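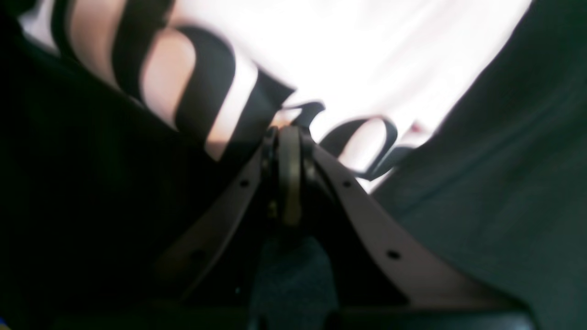

Section 6: Fitting and setting up the wrist camera

Kellard Bullo gripper, two-finger version
Revised 22 May 2018

Read this section once before picking up a screwdriver. The Bullo is a forgiving gripper, but it has been fitted upside down by cleverer people than any of us, and it goes on the same screws either way.

What you need

The Bullo gripper, fingers already attached (Section 5)
The Primex wrist camera and its short cable
The hex key from the lid of the box
A printed sheet with large lettering, black on white
A bench lamp, if your workshop is as gloomy as ours

Mounting the camera

1. Switch off the arm at the wall. The stop button on the handset is a pause with ambitions and does not count.

2. Hold the camera bracket against the wrist so that the lens looks along the fingers. The cable should leave on the side nearest the elbow.

3. Put in both bracket screws by hand, then tighten each a quarter turn at a time. Stop when the bracket no longer moves. Strength is not being tested.

4. Clip the cable into the channel and leave a loop at the wrist large enough to pass two fingers through. (Yours, not the gripper's.)

Caution: A cable without a loop will survive exactly as long as it takes the wrist to turn all the way round.

5. Switch on and start Lei, the control program. Choose Tools, then Wrist View. The picture takes a few seconds to arrive. Clicking the button again starts the wait again.

Checking the view

6. Open the fingers fully with the Open key. Both should show in the lower part of the picture, spread in a V, with the hinge close to the middle. The tips may run out of view when the fingers are wide open. Leave them be.

7. If the hinge sits well over to one side, loosen the bracket, nudge it across and repeat step 3. Do not bend the bracket. Samran Suksawat in our repairs department keeps a drawer of bent brackets and would like it to stop filling up.

8. Close the fingers slowly and watch the screen. The plates should meet without touching the cable or the lens hood.

Checking light and movement

9. Put the lettered sheet in front of the gripper and keep the arm still. Wait for the picture to settle, then see whether you can read it.

10. If the paper glares, go to Wrist View, Light, and bring the level down. It leaves the factory at 500, a figure chosen in a very dark room. Most benches want some way below that.

11. Now move the arm slowly across the sheet. Letters will smear while it travels -- that is ordinary blur and no fault of the lens. They should sharpen once the arm stops.

Note: Dark cloth on either side of a bright sheet makes the camera's job harder. If your parts sit on or between fabric, do steps 9 to 11 with the fabric where it will stay, and set the light level for that.

12. Save the settings under a name you will recognise in September. "Test", "test new" and "test new final" are all permitted, though Lei lists them by date and offers no sympathy.

Leaving it to run

Run the warm-up cycle for 24 minutes before the first real job, then check the bracket screws again. Paavo Juntunen, who wrote the cycle, maintains that the second check is the one that matters. He skipped it at a trade show and had to collect the camera from under a neighbouring stand.

If the picture drops out during warm-up, check the cable at the camera end first, then at the wrist. Faults with the camera itself are dealt with in Section 9. Faults with the cable are dealt with in step 4.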